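Why Does a Zipper Stop Zipping?

You probably use a zipper every day. There may be one on your coat, one on your backpack and one on your pencil case. Most of the time you pull the tab and it works. Then one morning the two sides split open behind the slider, and no amount of tugging will fix it. What went wrong?

The parts of a zipper

A zipper has two strips of cloth, called tapes. Along the edge of each tape is a row of teeth. The teeth on one side don't sit straight across from the teeth on the other side. They are shifted a little, so that each tooth fits into a gap on the opposite row.

The part that moves up and down is the slider. If you look inside one you will see that it is shaped like the letter Y. Two channels at the top join into one channel at the bottom. When you pull the slider up, the two rows of teeth go in through the top channels. They bend toward each other, meet in the middle and come out of the bottom locked together.

When you pull the slider down, a small wedge between the two top channels pushes the rows apart again.

How teeth hold on

Each tooth on a common metal zipper has a bump on one side and a hollow on the other. The bump of one tooth sits in the hollow of the next. Once they are joined, you can pull sideways quite hard and the teeth will stay together. They can only come apart one at a time, when the tape bends in just the right way. The slider is what makes the tape bend.

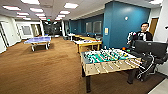
So which part wears out first? Many people guess the teeth, but it is often the slider. Every time it moves, the inside of the slider rubs against the teeth. This rubbing is called friction, and it takes away tiny bits of material. The bits are too small to notice, but over many trips the channel gets wider. A wide channel can't squeeze the teeth together tightly enough, so some of them don't lock.

Testing a zipper to the end

The Stedholm workshop built a machine to find out how long this takes. A motor pulled a slider up and down a zipper 20 centimeters long. One trip up and one trip down was called a cycle. After each cycle, two clamps gave the closed part a gentle sideways pull to see if it would hold.

The first zipper was an ordinary one with metal teeth, and it was kept clean. It split open after 3,977 cycles. If you opened and closed your coat twice a day, that would take you more than five years.

The second zipper was the same kind, but the testers sprinkled fine sand on the teeth. It lasted 991 cycles. Sand is hard and has rough edges, so it scrapes the inside of the slider like sandpaper.

Two zippers is a very small test. Another pair might give different numbers, and a zipper with plastic teeth might wear in another way.

How to make a zipper last

Brush out sand and dirt with an old toothbrush.

Hold the bottom of the zipper still while you pull the tab.

If cloth gets caught, stop. Move the slider back a little and ease the cloth out.

Don't stuff a bag so full that the two sides have to be forced together.

Words to know

Cycle: one complete set of movements, such as up and back down.

Friction: the force that slows things down when they rub together.

Slider: the moving part that opens and closes a zipper.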